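Home | Guides | Play Kitchen | Storage | Contact

5 min read

Section 6: Sorting and Storing the Loose Pieces

This section covers the play fruit and the small balls that go with the Nodholm play market. It assumes the stand from Section 5 is already built. If you bought the pieces without the stand, start here.

6.1 Before you start

You will need:

A table with a clean, flat top
One clear storage container with a rim
One soft towel, large enough to lay pieces on
A damp cloth and a dry cloth
A marker and one label

Allow 45 minutes the first time, most of it for drying. After that it goes much faster.

CAUTION: Small balls and small fruit pieces are a choking hazard. Keep them away from children under three and count on a few rolling off the table while you work.

6.2 Setting out the pieces

1. Wipe the tabletop and let it dry.

2. Set the container down where you can reach into it from above. Leave the lid off and out of the way.

3. Tip the pieces out slowly, close to the table surface. Do not pour from a height. Round pieces travel a long way on a smooth top.

4. Pull the balls to one side. They are stored separately from the fruit in step 6.4.
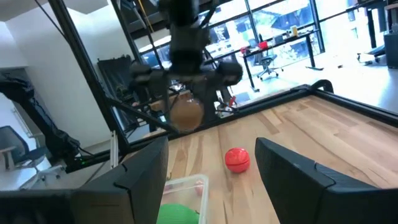
Fig. 6-1. Red ball on the tabletop, clear container at the front.

5. Check each ball along its seam with a fingernail. A faint ridge is normal. If the seam has opened, throw the ball away.

NOTE: The see-through balls show scratches sooner than the solid ones. Scratches do not affect use.

6.3 Cleaning and sorting the fruit

1. Wipe each piece with the damp cloth. Use plain water or a drop of dish soap. Go around the base of any leaves, where crumbs collect.

2. Do not soak pieces with a fuzzy finish. The peach should only be dabbed, then left alone until it is fully dry.

3. Spread the towel flat along the front edge of the table. Pieces that need drying go on the towel. Pieces that are ready to put away go behind it, next to the container.

4. Sort into whole fruit and cut halves. Halves go in the container first, flat on the floor of it, and whole fruit fills in beside them.

5. Keep the bottom layer to a single depth so you can read the contents through the side. 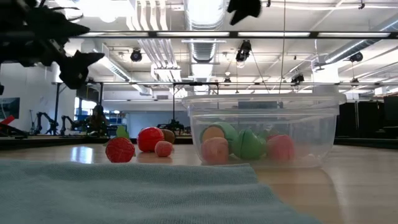
Fig. 6-2. Fruit in the container, with strawberry, tomato, kiwi and peach still to go in.

6. Add the larger round pieces next. The tomato takes up the most room and is easier to place before the small ones.

7. Put leafed pieces in last, leaves up. Leaves bend if something heavy sits on them, and a bent leaf rarely goes back to its old shape.

CAUTION: Do not dry pieces on a radiator, in an oven or in a clothes dryer. Keep them below 40°C.

6.4 Closing and storing

1. Look over the towel and the floor under the table for strays.

2. Place the balls in their own bag and lay the bag on top of the fruit.

3. Press the lid down at the corners, then along the long sides. If it will not seat, a piece is standing too high — take the top layer out and lay it flatter. Do not force it.

4. Label one short side. Part number 496 covers the full fruit assortment and is useful to have on the label if you order replacements.

5. Hang the towel up before folding it away.

6.5 Missing or damaged pieces

Single pieces can be ordered through Hegarty parts service. Give the part number and the name of the fruit, and say whether you need a whole piece or a half. Halves are sold in pairs.

Section text: Fotis Michailidis. Checked by Ciarán Ó Briain, September.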